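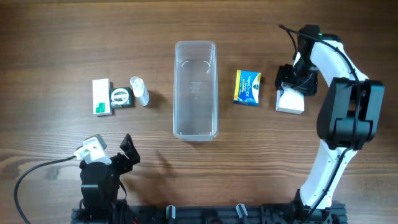
Every January I promise myself I'll sort the bathroom cupboard, and this year I've finally got as far as the medicine end of it. We're a household of four plus my mum on and off, and between us we seem to own every lozenge and nose spray ever sold. My plan is one clear tub per kind of trouble - colds, cuts, tummies, and then a sort of odds and ends tub. The one on the table is for colds, still with nothing in it, and the VapoDrops will be going in first as they're what everybody comes looking for at two in the morning. What I can't settle is whether to keep things in their boxes or take them out. The boxes eat up so much room! But I do feel a bit uneasy with loose blister strips floating about. How do the rest of you manage it?

marmalade_jar
19 January 2021

---

pklinhom wrote:

Oh, I love a good cupboard thread. Boxes stay on in our house, always. My dad threw out all the cartons once in a fit of tidiness (he was so proud of himself, bless him) and then we had three kinds of little white tablet and no idea which was for hay fever. The dosing directions for kids are nearly always on the carton or the leaflet as well. If you're tight for space you could stand the boxes on their ends like books, and you'll get a surprising number in.

Prapai Klinhom

---

Gumnut wrote:

I'm going to disagree with Prapai, very fondly. I cut the front panel and the directions off each carton, fold them round the strip and put a rubber band on it. It takes up a third of the room and you've still got everything you need to read. Been doing it for years in a caravan, where you haven't got the luxury of cartons.

I'd keep lozenges in their own box though. They go everywhere otherwise, and then you find one stuck to the bottom of the tub with fluff on it.

---

pklinhom wrote:

And the expiry date? Mine are often only on the end flap, and I know I'd snip that off by mistake.

---

Gumnut wrote:

It's usually stamped on the strip too, but fair enough, you do have to look before you cut. I write it on the band side in marker if I'm worried.

---

mandla_v wrote:

Can I put in a word for where the tub lives as well? We had ours in the bathroom until we moved, and the steam made the cartons go all soft and wavy. Now it's up on the top shelf of the linen cupboard, away from the kids, and everything's in much better nick. The tubs are Tistell ones, the 400 size, and they've got a lid that clips down. I'd had the Gruvwood trays before that and they looked lovely but there was no lid and the dust got in.

Also, small bottles. Anything like that little white one of yours I'd stand upright in an old mug inside the tub. I had a nose spray leak on its side once and it took out a whole box of bandaids.

Mandla Venter

---

marmalade_jar wrote:

The linen cupboard! I hadn't thought of it at all, and there's a whole shelf up there holding nothing but a tablecloth we never use. I'll have to write on the tub in big letters or Mum will never find it. I think I'm leaning toward keeping the boxes for anything the kids take and trying Gumnut's rubber bands for the grown-up things. Mandla, do the 400s stack two high under an ordinary shelf?

---

mandla_v wrote:

Two high in ours, with room for a hand over the top. Three if you get the 200s, but a tall bottle won't stand up in those. Old pills go back to the chemist, by the way, ours takes them over the counter and they're very nice about it.

---

Gumnut wrote:

Seconding the chemist. I took back a whole shopping bag last winter and was mortified by some of the dates.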